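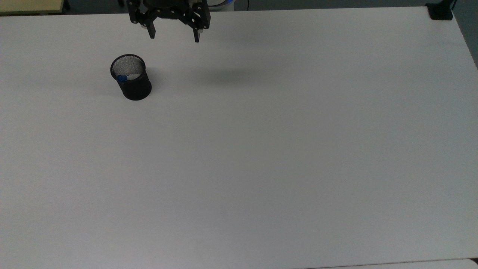
The white tabletop, matte side up.

How do I get a dull gray cast off a white matte tabletop?

Asked 3/28/22 · Viewed 2,366 times · 2 answers

I bought a big white table secondhand in December for my sewing room. It's the Omel one with the matte top, if anyone knows it. I wipe it down after every project with dish soap and water, and it has slowly gone from white to a sort of tired gray. It's worse toward the side where I sit and do most of my cutting. It doesn't feel sticky or rough. I put a sheet of printer paper on it to compare and the difference is easy to see.

Things I have tried so far:
Dish soap and warm water
Glass cleaner (no change)
A melamine sponge in one corner, which did get it whiter but now that corner looks a little shiny when the light hits it

I don't want a shiny patch in the middle of the table. Is there something that will take the gray off without changing the finish? Also, is the corner ruined? I don't know what the top is made of. The seller didn't have the paperwork.

Answer 1 (accepted)

Stop with the melamine sponge. It is very fine sandpaper, and on a matte finish it polishes the high spots. That's your shiny corner.

The gray is most likely soap film with dirt and fabric dye stuck in it. Dish soap leaves a residue if you don't rinse it, and a matte surface holds on to it better than a glossy one does. Try this on a small area first:

Mix one part white vinegar to four parts warm water. Wet a microfiber cloth and wring it out so it isn't dripping. Wipe a section as big as a place mat, then wipe it again with plain water and dry it with a second cloth. Change the rinse water when it gets cloudy. You will probably have to go over the whole top 2 times.

If the top turns out to be stone, skip the vinegar. Same if it's a painted or waxed top and you see any color come off on the cloth.

If the film doesn't move, use rubbing alcohol on a cotton pad in a spot near the back edge and wait until it dries before you decide. Alcohol can soften some paints, so don't skip the test.

For the corner, there isn't much you can do to bring the matte back. It does get less noticeable once the rest is clean. I have one like it on my desk and I keep the lamp on it.

After that just use a damp cloth for everyday wiping, and soap only when you need it.

Comment from the asker: Vinegar worked on the test patch. The cloth came up blue-gray, so I guess it was the denim. Doing the rest this weekend.

Comment: What about denim dye that has already soaked in? I have a desk from Gidia with the same problem and vinegar did nothing.

Comment: Try a paste of baking soda and water, leave it for 7 minutes, wipe with no pressure. Don't scrub it. Works on some tops.

Answer 2

We have two of these at work and we gave up and put a cutting mat over the top. Trurum sells them by the yard. Nilsuwan has them too but they smell for a while. Not really an answer to the cleaning part but you won't have to clean it. Bleach is not good for it, my sister in law tried it and it went yellow.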